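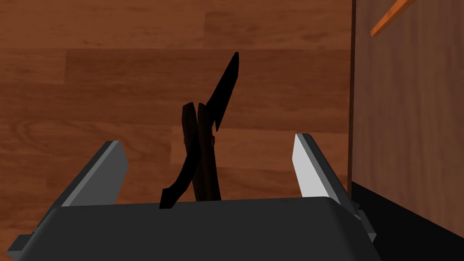

Walking tour safety checklist, with my comments
Museum and old fort loop, spring update

I've been over this route so many times that I could do it half asleep, and that is why I make myself fill in the sheet. Each item has a result and then whatever I felt like saying about it. If you're leading the loop for the first time, please read the comments too - the good stuff is mostly in there!

1. Meeting point outside the Trastero ticket hall
Result: OK
Plenty of room for a group to stand without spilling onto the bike lane. Stay on the side with the benches. The bus drivers swing in tighter than you'd think, and people looking for their tickets do not look at buses.

2. Curb and crossing to the fort gate
Result: OK, with care
The signal is short. A group with strollers or anyone walking slowly needs to be split over two greens, so say so before you set off and pick someone to bring up the back half. I used to try to hustle everyone over in one go and it was silly.

3. Gate tunnel, lighting
Result: Needs work
Two lamps out on the left wall. You can still see your feet, but the step halfway through is the same color as the floor and I watched a man nearly go down on it in March. I've asked for a strip of yellow tape. Until it's there, stop the group before the step and point at it. 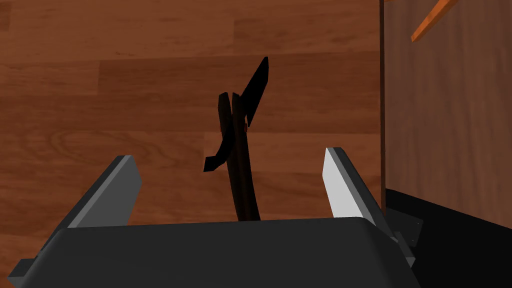 Yanling Cheng
Route lead and tour guide, Clistari Walks

4. Rampart stairs, handrail
Result: OK
I shook every post and nothing moved (the third one from the bottom used to wobble like a loose tooth, so hooray). The treads are worn in the middle and get slick in rain. Send people up on the right, one behind the other, and don't start talking about the siege until they're all at the top. They will stop on the stairs to listen to you. They always do.

5. Rampart walk, wall height
Result: OK, with care
The wall is fine for grown-ups and too low by the old bronze gun, where kids love to climb up on the carriage. I've moved my talk to the other side of the gun so the group faces the wall and I face the kids. Works much better.

6. Group size on the rampart
Result: Change needed
Our old sheet said 40 and I think that's too many for the narrow end by the bell tower. Other groups come through the other way, everyone squeezes past with backpacks on, and I don't love it. Please wait at the wide corner if you see another guide's umbrella coming.

7. Bell tower
Result: Closed to our groups for now
It's 91 steps on a spiral with a rope for a handrail, and the rope bracket at the top is pulling out of the stone. Such a shame, because the view over the harbor is the best thing on the whole loop. Tell people at the start so they aren't let down later. The bell itself can be seen fine from the yard, and you can do the whole story of how it got shipped off and brought back from down there.

8. Museum rooms, exits
Result: OK
Both exits on the ground floor opened when I pushed them. The one behind the uniforms had a folding sign leaning on it, which I moved, and I told the front desk. Check this every single time, it takes a second.

9. First aid kit and radio
Result: Kit OK, radio not OK
Bandages, cold packs and gloves all in date. The radio drops out completely in the lower gallery. Use your phone there, and keep the museum desk number (extension 858) written on your card.

10. Water and shade
Result: OK
The fountain in the yard is back on. There's shade under the Grondonach arch until late morning, then none at all until the café. In hot weather I flip the route and do the museum last.

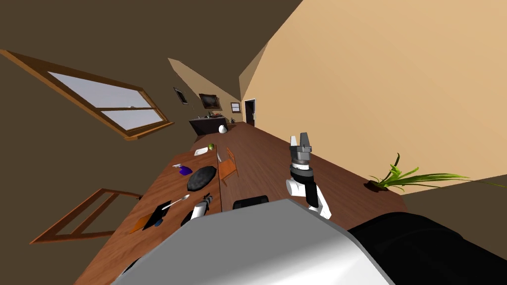 Dudás wrote back on item 6 that the narrow end is worse than I made it sound, and that after lunch, when the cruise groups arrive, even half our usual number has trouble getting by. Could we skip that stretch in the afternoons and cut through the yard instead? It would lose the view of the river gate, but people could see that on the way out anyway.

I like it. I walked the yard cut-through to test it and the ground is even apart from a drain cover near the well, so I've added that below.

11. Yard cut-through (afternoons only)
Result: OK, with care
Drain cover sits a little proud. Keep left of the well. No steps, so it's the better choice for wheelchairs at any hour.

Still open: tape in the tunnel, the two lamps, the rope bracket, the radio. I'll chase the lamps first.

Checked on foot, Friday, June 18, 2021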